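Home > Storage > Baskets and Table Mats > Coiled Rope

Movent coiled rope basket and mat

Supplied by Grorncombe. Page revised 2025-10-16.

The Movent range consists of a round open basket and a flat round mat, both made from continuous rope wound outward from a centre point and stitched coil to coil. The two items are sold separately. They are intended for dry domestic storage: wrapped snacks, tea, seed packets, napkins, post, chargers and similar light goods. The range replaces the earlier Brillel basket, which was made from a thinner rope and is no longer stocked in any size.

Construction

The rope is a cotton sheath over a recycled cotton core. Winding begins with a tight knot of rope which is stitched through by machine. Each following turn is laid against the previous one and joined by a zigzag stitch that passes through both. On the mat this produces a single flat spiral. On the basket the base is wound in the same way until it reaches its full width, after which the angle of the work is changed and the coils are laid one on top of another to form the wall.

No glue, wire or board is used in either item. The wall of the basket holds its shape through the stiffness of the rope and the tension of the stitching alone. It will stand up when empty and can be pressed flat for posting, though it should not be stored flat for long periods.

The mat is single-layer and the same on both sides, apart from the end of the rope, which is turned under and sewn down on the reverse. This end can be felt as a short ridge at the outer edge. It does not affect how the mat lies once the item has been in use for a few days.

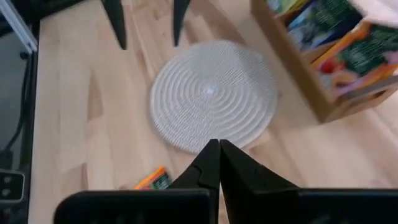 New mats are packed rolled and may lift at the edge when first unpacked. Lay the mat upside down on a flat surface under a few heavy books overnight. A cool iron through a damp cloth may be used if the edge is still raised, working from the centre outwards. Do not use steam directly on the rope, as the core takes up moisture faster than the sheath and the coils will swell unevenly.

Colour

The mat is supplied in off-white only. The basket is supplied in off-white with light tan, the two shades being braided together in a chevron pattern. The stitching on the basket is white. The rope is not bleached, and batches differ slightly in tone. Customers ordering several items to be kept side by side should place them on a single order so that they can be picked from one batch. We cannot match a new item to one bought previously.

Weights

The finished weight of the basket is 1,145 g. Items from the current batch weigh 1,137 g, the difference being due to a change in sewing thread. Dimensions and rope gauge are unchanged. Both weights will be found on swing tickets until the older stock has cleared, and the two may be mixed within one order.

Recommended load for the basket is 4 kg, spread over the base. This figure applies to a basket standing on a shelf, worktop or floor. The basket has no handles and should be lifted with both hands under the base when full. Lifting by the rim will pull the upper coils out of line, and in time the stitching in that area will loosen.

Use for packets and wrapped food

The most common use reported by customers is for snack packets, either in a kitchen cupboard or on an open shelf. The soft wall gives way slightly under pressure, so that packets of uneven shape can be stood on end next to each other and remain upright. Foil and film packets do not catch on the stitching in normal use. Thin paper packets with sharp folded corners can catch if they are pushed down between the wall and the contents, and are better placed towards the middle.

For upright storage, fill from the wall inwards. Taller packets should go at the back and smaller ones at the front, with the printed face turned outwards if the contents are to be found by sight. A basket that is less than half full will not hold packets upright without help. In that case a folded tea towel laid in the base takes up some of the depth and stops the lower ends from sliding.

The basket is not suitable for unwrapped food. Crumbs and sugar work into the gaps between the coils and cannot be fully removed by shaking. If the basket is to hold bread or loose fruit, use a cloth liner. A plain round liner in washable cotton is listed on the accessories page.

Opened packets should be closed with a clip or moved to a lidded tin. The rope gives no protection against damp or smells, and will itself take up strong smells such as coffee or curry powder if these are stored loose in it for any time.

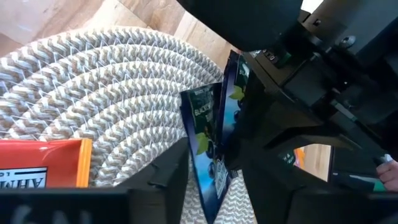
Where the contents are changed often, for example in a shared kitchen or a guest room, it is practical to keep one basket for each type of goods. Two baskets do not nest fully when one is inside the other, owing to the stiffness of the wall, and should not be forced together. Stacking full baskets is not recommended under any conditions.

Use with wooden boxes and crates

The mat and basket are often bought together with the Assunção wooden box, which has fixed inner divisions for tea and other small packets. The box is the better choice where items have to be kept apart by kind. The basket is the better choice for larger or irregular packets that will not fit a fixed slot. The two may stand next to each other on the same shelf, and the mat can be laid under either one to protect a varnished or oiled surface.

The mat will not mark sealed timber. On freshly oiled or waxed wood, wait until the finish has fully hardened before laying the mat, or the pattern of the coils may be left in the surface. On pale, unsealed timber the mat should be lifted from time to time and the area beneath it wiped, as fine dust collects in the grooves and falls through.

Use with hot dishes

The mat may be used under plates, serving bowls and teapots. It has been tested with dishes of up to 200 °C for short contact at the table. It is not rated for pans taken straight from a hob at full heat, and must not be used inside an oven, on a hob or under a grill. Slight browning of the rope after contact with a very hot dish is a surface effect but cannot be reversed.

The mat is not a non-slip product. On smooth worktops it can move if pushed from the side. A thin rubber mesh cut slightly smaller than the mat may be placed underneath.

Cleaning

Dust both items with a soft brush or the brush fitting of a vacuum cleaner at low power. Follow the direction of the coils, starting at the centre. Brushing across the coils raises the surface of the rope and makes it look worn.

Marks should be dealt with while fresh. Dab with a cloth wrung out in cool water and a little washing-up liquid, then with a second cloth and clean water. Do not rub. Grease marks can be covered with bicarbonate of soda for several hours before brushing off.

The mat can be washed by hand in cool water. Press out the water between towels without wringing and dry flat, away from direct heat. Expect drying to take up to two days, as the core dries more slowly than the outside. The basket should not be put under water. Neither item is suitable for a washing machine, tumble dryer or dishwasher.

Repair

A broken stitch should be secured early. Use a strong cotton or polyester thread and a curved needle, beginning two or three stitches before the break and ending the same distance after it. Pass the needle through the sheath of both coils but avoid the core, which will otherwise be drawn out through the hole. Repair thread in white can be ordered by post from the spares list.

If the end of the rope comes free, do not cut it. Fold it back against the last coil and stitch it down on the underside. Cutting exposes the core, and the sheath will then fray back along its length.

Ordering and delivery

Both items are held in stock at Grorncombe and are sent by parcel post. Baskets are posted flat in a card sleeve. On arrival, open out the wall by hand, working round the rim in short steps, and leave the basket to stand with something light inside it until the following day. Faint fold lines may be visible for the first weeks.

Orders placed in October are sent in the order received. Items may be returned unused and with the swing ticket attached. Mats that have been washed or ironed cannot be accepted back, except where there is a fault in the stitching. Small differences in roundness are normal in a wound product and are not treated as a fault.

Trade customers should ask for the separate price list, which covers unlabelled baskets and plain packing. Samples are charged at the single-item price and credited against the first trade order.

Tagged: rope baskets, round mats, pantry storage, snack storage

We use cookies to remember your basket and to see which pages are visited. By continuing to browse you agree to this. Change cookie settings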